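Home | Products | Spare Parts | Service Desk | Ticket Archive | Contact

Ticket 2155: Over-temperature trips on Trimonora batch oven during soak

Opened: 2026-10-20
Status: Closed, corrective action confirmed
Equipment: Trimonora box-type batch oven, electrically heated, with Zerkness temperature controller
Customer site: Trarkora, heat treatment shop
Category: Temperature control, safety limit

Summary of the request

The customer reported that the oven had begun to shut down without warning during the soak stage of a stress relief cycle. The controller is programmed to bring the chamber to 400 °C, hold it, and then allow it to fall under control to the unloading temperature. On the affected cycles the main contactor opened during the hold, the alarm lamp came on, and the over-temperature limiter had to be reset by hand before the oven could be started again. The controller display showed a normal temperature at the time of each trip.

The customer had already replaced the limiter with an identical unit from stores. The trips continued. The customer then requested guidance on whether the limiter setting of 464 °C could be raised in order to finish the orders on hand.
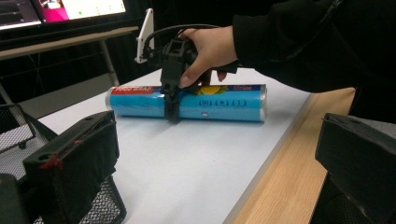 R. Godinho
Senior Support Engineer, Thermal Equipment Service Desk

First response

The request to raise the limiter setting was declined. The limiter is a separate safety device with its own sensor. It is intended to remove power from the heating elements when the main control loop has failed or is being given a false reading. A limiter that trips repeatedly while the controller shows a normal value must be treated as correct until it has been shown to be wrong. The customer was asked to take the oven out of production and to keep the limiter at its present setting.

The customer was also asked to supply the following:

- the stored cycle record from the controller for the last good cycle and for each cycle that ended in a trip
- a list of all maintenance work carried out on the oven since the annual inspection in July
- the controller settings page, including sensor type, input offset, and output limits
- a statement of the load used on each cycle and how it was placed in the chamber

Entry 2. Review of the records

The customer returned the cycle records and the settings page. The sensor type was set correctly for the thermocouple fitted. The input offset was zero. No output limit had been entered, so the controller was free to call for full power at any time, as supplied.

The cycle records showed a clear change in behavior. On the last good cycle the output held at 100 percent during heating, began to fall as the chamber came close to the setpoint, and settled to a low and steady value during the soak. On the tripped cycles the output remained at 100 percent well into the period in which the soak should have begun. The indicated temperature rose more slowly than before. In each case the limiter opened before the controller had reduced the output to its usual soak value.

Two explanations were considered at this point. The first was a loss of heating power, which would make the chamber slow to heat and hold the output high. The second was a control thermocouple that was reading lower than the true chamber temperature. A loss of heating power does not explain why the limiter should open. The second explanation was therefore given priority, and the first was kept open until the element currents could be measured.

Entry 3. Electrical checks

The customer's qualified electrician carried out the checks in this entry with the supply isolated and locked off, except where a live measurement is stated.

Element circuits. Resistance was measured across each bank at the terminal box and the banks agreed closely with one another. No break or short to the chamber wall was found. A live current measurement was then taken on each phase with the output on. The three readings were balanced. Loss of heating power was ruled out.

Contactor and solid state relay. The relay switched off fully when the controller output was set to zero in manual mode. There was no leakage current large enough to warm the chamber. The contactor opened and closed freely and the contacts were in fair condition. A relay that had failed in the closed state would have given a similar result at the limiter, but would not have produced a slow rise on the controller display. It was ruled out on both grounds.

Thermocouple wiring. The extension cable was checked from the connection head to the controller terminals. Polarity was correct at both ends. The cable was of the proper type along its full length, with no section of plain copper wire added. The terminals were clean and tight.

Controller input. A calibrator was connected in place of the thermocouple and a signal equal to the setpoint was applied. The Zerkness controller displayed the correct value within its stated limits. The same test at the limiter input gave an acceptable result, and the limiter opened at its marked setting. Both instruments were accepted as sound.

Entry 4. Maintenance history

The list of maintenance work was received after the electrical checks had been completed. It contained one item that had not been mentioned when the ticket was opened. The rear insulation panel had been removed and refitted in order to replace a fan shaft seal. To gain access, the control thermocouple had been withdrawn from the rear wall and put back once the panel was in place. The limiter thermocouple enters through the side wall and had not been disturbed.

The first trip took place on the next full cycle after this work.

The customer was asked to measure the length of the control thermocouple protruding into the chamber and to compare it with the installation drawing. Measurement was to be made with the oven cold and isolated, and with no person entering the chamber unless the site's own entry rules had been met.
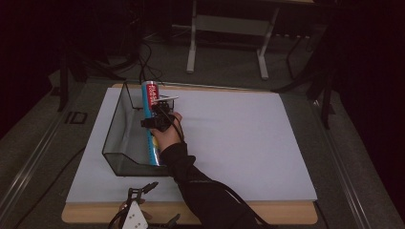

The measurement showed that the thermocouple tip was sitting within the thickness of the rear insulation, short of the chamber itself. The compression fitting had been tightened in the wrong place on the sheath. As a result the sensor was responding to the temperature of the insulation, which follows the chamber with a long delay and does not reach the same value until the oven has been hot for a considerable time. The controller saw a low reading and continued to apply full power. The limiter thermocouple, correctly placed in the moving air, saw the true chamber temperature and did its work.

It should be noted that the displayed temperature at the moment of each trip was a true reading of the sensor. It was not a true reading of the chamber. The customer was advised to review any load processed since the seal was replaced, including those from shorter cycles that had been completed without a trip. Decisions on the acceptance of such parts rest with the customer's quality department.

Entry 5. Corrective action

The following steps were issued to the customer and completed on site:

1. Isolate and lock off the supply. Allow the chamber to cool fully.
2. Loosen the compression fitting at the rear wall. Do not twist the sheath or use it as a handle.
3. Slide the thermocouple inward to the length given on the installation drawing. Check that the tip is clear of the fan baffle and of the load area.
4. Tighten the fitting. If the ferrule has already marked the sheath in the wrong position and will not grip in the new one, fit a new thermocouple and a new ferrule.
5. Mark the sheath at the outer face of the fitting so that the correct depth can be seen without opening the door.
6. Refit the cover of the connection head and restore the supply.
7. Run an empty cycle at the normal setpoint with an independent reference thermocouple placed beside the control sensor.

At step 4 the existing ferrule would not hold, and a new thermocouple was fitted from the customer's stock. The part was confirmed to be of the same type and sheath diameter as the original.

Entry 6. Confirmation

The empty cycle ran to its end with no trip. The reference reading and the controller reading agreed within the tolerance stated for this oven. The output fell away as the setpoint was approached, in the same manner as on the last good cycle. The customer then ran a loaded cycle, also without a trip, and supplied the record.

No change was made to the control settings. An automatic tune had been started by the site during the period of the fault and had been stopped by a trip before it finished. The settings page was compared with the commissioning sheet and the original values were still in place. Customers are reminded that the tuning function should not be used to correct a fault of unknown cause.

The limiter that had been removed by the site was tested and found to be in order. It may be returned to stores.

Recommendations entered on the equipment file

- Sensor depth is to be measured and recorded after any work that involves the rear panel, the fan, or the thermocouples.
- The maintenance sheet for fan seal replacement is to include a line for this measurement.
- A limiter trip is to be reported to the Service Desk before parts are exchanged.
- The limiter setting is not to be altered without written approval.

The drawing for the rear wall assembly has been sent again to the customer, as the copy held on site did not include the page showing sensor depth. Ticket closed with the agreement of the customer. Further trips on this oven should be reported under a new ticket quoting the present number.

Share 0 | Comments 2

Contact the Service Desk | © Trimonora Thermal Equipment. All rights reserved. | Back to top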